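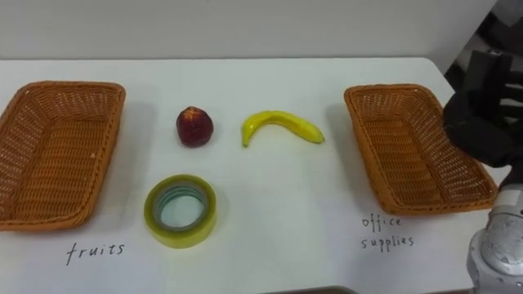

Fruits to the left, office supplies to the right, and a roll of tape in the mix to keep the kids on their toes.

If you run an after-school robotics club, you have probably seen the Prereo Sorting Kit in the catalogs and wondered if it's worth the money. I wondered too! We've now had ours for one full term with a bunch of middle schoolers, so I feel ready to say a few things about it.

First, what you get. The kit is a box of play food and everyday desk stuff, a pair of woven baskets, and a fat spiral-bound book of activity cards (75 of them, grouped by difficulty). There's no arm included, so don't buy this thinking you'll be picking up bananas on day one. We run it with the single arm our club already had, and Prereo says it works with pretty much any tabletop arm that has a two-finger gripper. I can only speak for ours.

The baskets are my favorite part and I did not expect to be writing that sentence. They're shallow with sides that flare out a bit, so when a student's drop point is off by a little, the apple still has a decent chance of going in. Our old plastic bins had tall straight sides and we spent half of every meeting fishing things off the floor. The wicker also has some give, so if the gripper bumps a rim, the basket just scoots over. (Then somebody has to scoot it back and line it up again, which gets old. A dab of poster putty underneath fixes it.)

Now the labels. The kit comes with printed category cards and I'd give those a C minus. They're glossy, they slide around, and the overhead light bounced right off them. By the second week my students had quit using them and were writing the category names straight on the white tabletop in marker. It looks homemade, but it's so much faster when you want to change the sort from food and office to red and yellow in the middle of a meeting. Test your marker on a corner of your table first, please. I learned that one on a different table.

The objects are a mixed bag. The banana is terrific, a nice long curve that makes the kids think hard about which way to turn the gripper. The round fruit is a good starter piece. The tape roll is the mean one! Lying flat, it's low and wide, and our gripper has big chunky fingers, so the team had to choose between pinching it across the outside or putting one finger down through the hole. They argued over that for two whole meetings and I loved every minute of it. I'd buy a second kit just for more objects like that one. The erasers, on the other hand, are too small for our gripper and went back in the box.

The activity book starts strong. Cards 1 through 26 walk you through a single pick and place, then two baskets, then sorting by category, and my students could mostly run those by themselves. After that the writing gets thin. Card 9 in the advanced section refers to a diagram that isn't in the book. I emailed and got a very kind answer from Gunvor Granström at Prereo, who sent me the missing page as a PDF the next morning. Great service, but check your copy.

We also looked at the Grimia set before ordering. It's cheaper, and the pieces felt hollow and light when I handled them at a teacher fair. If your club is mostly younger kids, that may be totally fine.

Good: the baskets, the banana, the tape roll, the early cards, quick help by email.
Not so good: the glossy labels, the tiny erasers, the advanced cards.

I'm giving it four stars out of five. We're starting the color sorts next, and one of my students wants to add a third basket for "things that are neither," so I'll update this review when I find out how that goes.

Posted 2023-01-21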